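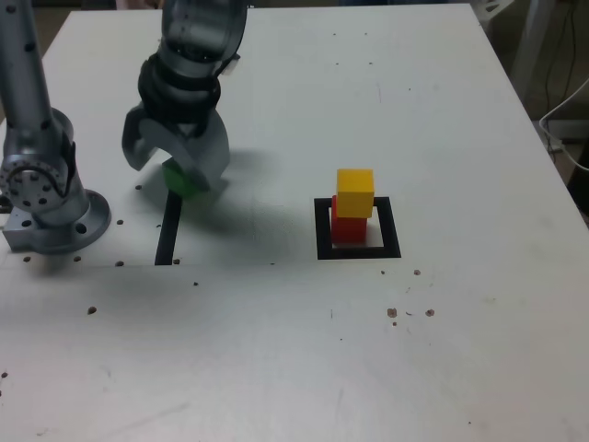 Good evening, everyone, and thank you for coming out. (Wait for the chairs to settle. Say hello to Chiyo.) I was asked a simple question for tonight, which was whether a machine can put away the dishes yet, and I'm afraid I'm going to take the long way around to it, the way I do with most things. My short answer is sometimes, in some kitchens, if you've been very kind to it beforehand. My longer answer starts with blocks. You've got a green cube in the gripper there, and over in the taped square a yellow one sitting on a red one, a little bit off center. I love that little bit! Any parent who has stacked cans in a pantry knows it. The stack is crooked and it's standing, and for a pantry that's perfectly good work.

Now, think about your own hands when you unload a dishwasher. You pick up a mug while you're talking to somebody, you shift it around so the handle points the right way, and you find the shelf without looking very hard. That's finding, grasping, carrying, placing and letting go, and we have all been doing it for so long that it feels like one thing. When Wanda Grabowska and I went around the packing floor at Udwood in March, we tried to write down every small job a person did with their hands in one morning, and we ran out of paper before lunch. (Pause here. Tell the story about the tape gun if there's time.) 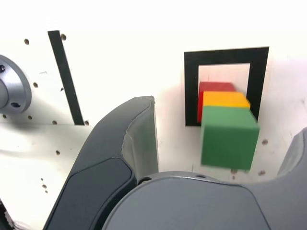 Folks often ask me why we don't go straight to the real chore, and it's a fair thing to ask. Part of it is that plates cost money. The bigger part is that a shelf is full of things standing close together, and close together is hard. Look at the red, yellow and green blocks, one behind another, with the green one nearest the fingers. It's your spice rack, really, or the row of jars at the back of the fridge. You want the one behind, and there's one in the way, and reaching past it without knocking anything over is a chore all by itself. My mother could do it in the dark.

(Slow down for this part, I always rush it.) So please be a little careful when you see a video of a machine folding a shirt. Ask how many shirts it tried. Ask who laid the shirt out. A helper that gets 499 mugs out of 1000 onto the shelf is a fine research result and a terrible houseguest.
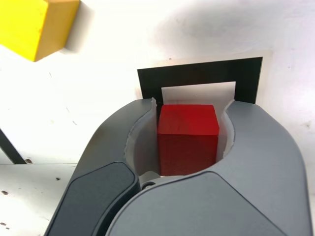 Sulleden Home and Workshop Automation Group

Let me finish with holding on, which I think is the most cheerful part of the story. A wooden cube between two fingers, with the softer gray of the pads on either side, is about as friendly as a grasp can get, with flat sides and square corners. A wet wineglass isn't friendly at all, and neither is a bag of rice. On a shop floor you can often choose the parts and the bins, and I'd say go ahead and try it there first. At home, I'd wait a while and keep the dish towel handy.

(Questions. Riku Shimada has the microphone. Remember to thank Haruna Hirose for the room and mention the coffee.)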